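Washing Habits and Clothing Life in Student Housing
Project report, Textiles and Consumer Studies
Tolisance College

1. Background

Our group wanted to find out how students at Tolisance wash and dry their clothes, and whether their habits match what the care labels ask for. The idea came from a class unit on cotton finishing, where we learned that a lot of the wear on a shirt happens in the laundry and not on the body. Lint is the visible part of it. What collects in the dryer screen used to be part of somebody's clothes.

We limited the project to woven and brushed cotton shirts. Knitwear shrinks and stretches in ways that are harder to measure with the tools we had, and synthetics would have needed a separate test for microfiber loss. Flannel ended up being the main subject because so many students own it and because the brushed surface shows changes early.

2. Method

The project had two parts. The first was a paper survey handed out in the Stanico and Murthy residence halls during October. We got 60 completed forms. Each form asked how often the person washed shirts, what temperature they picked, whether they used a dryer, and whether they had read the care label on the shirt they were wearing.

The second part was a wash test. We bought six flannel shirts secondhand and cut a square from the back panel of each one. Before washing we marked a grid on each square in permanent fabric pen so that we could measure shrinkage along the warp and the weft. Half of the squares were washed warm and tumble dried on high. The others were washed cold and hung on a rack. All were washed with the same powder and left in the conditioning cabinet overnight before measuring.

We also kept the rest of each shirt and washed it along with its square, to see what happened at the collars, cuffs and seams, where there is more than one layer of fabric.

3. Survey results

Most of the students washed a shirt after every wear or every second wear. Warm was the most common setting. Several people wrote that they leave the dial wherever the last person had it, which we had not thought to include as an answer. Very few hung anything up to dry. The rooms in Stanico are small and there is a rule against lines in the hallways, so the dryer is the only easy choice for many residents.

Only a minority had read the label on the shirt they had on. Some said the label had been cut out because it itched. A few knew the symbols for bleach and ironing but mixed up the ones for tumble drying and dry cleaning.

Price mattered less than we expected. Students who had paid more for a shirt did not report washing it with more care. Students who had been given a shirt by a family member did, at least by their own account.

4. Wash test results

The squares that were tumble dried on high shrank more than the ones that were hung, and they shrank more lengthwise than across. This fits what the textbook says about tension left in the warp yarns from weaving. Most of the change came in the first few washes, and later washes added little. 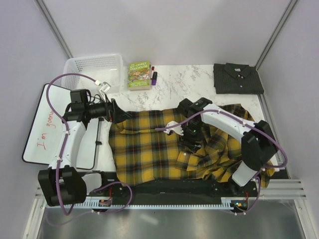
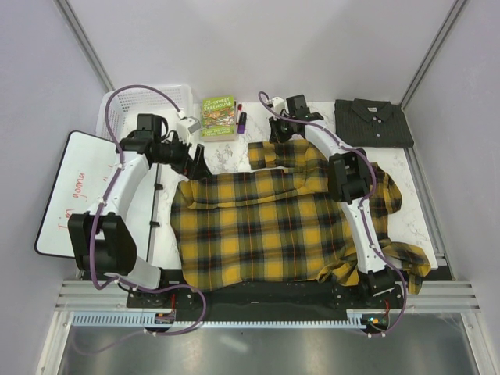 Yellow plaid flannel shirt, spread out on the tabletop.

The brushed surface changed in both groups. On the hung squares it flattened a little and felt stiffer. On the tumbled squares it stayed softer for longer but began to pill, mostly in the areas that had rubbed against a seam. By the end of the test the pills could be felt with a fingertip.

Color loss was hard to judge. We compared each square against an unwashed strip under the daylight lamp, and two of us often disagreed. Dark bands seemed to fade sooner than light ones, but we do not have a number for this. A color meter would have settled it, and the department's meter was out for repair until after our deadline.

At the collars the outer layer and the interlining shrank by different amounts, which left small ripples along the edge. This happened in the warm group only. Cuffs held up better, except on one shirt where the buttonhole stitching came loose – it may have been worn before we bought it.

5. Problems

Secondhand shirts have a washing history we could not know. Some may already have done all their shrinking. New shirts would have given cleaner results, but our materials budget did not cover them.

The drum in the lab is smaller than the dryers in the halls, so the clothes tumble differently. Our loads were also lighter than what students described in the survey, where full or overfull loads were normal.

The fabric pen faded on two squares and we had to redraw the grid from what was left. Measurements from those squares should be read with some caution.

6. Recommendations

We suggest that the halls put up a short chart of care symbols above the machines. It should cover the dryer symbols first, as those were the ones people got wrong.

We also suggest a folding rack for loan on each floor. Murthy has a storage closet next to the laundry room that would hold several of them. Stanico would need to find space, possibly in the bike room.

For anyone repeating the project, we would use new shirts from one batch, sew the grid lines in thread, and book the color meter early in the semester. The raw measurements and the blank survey form are in the appendix.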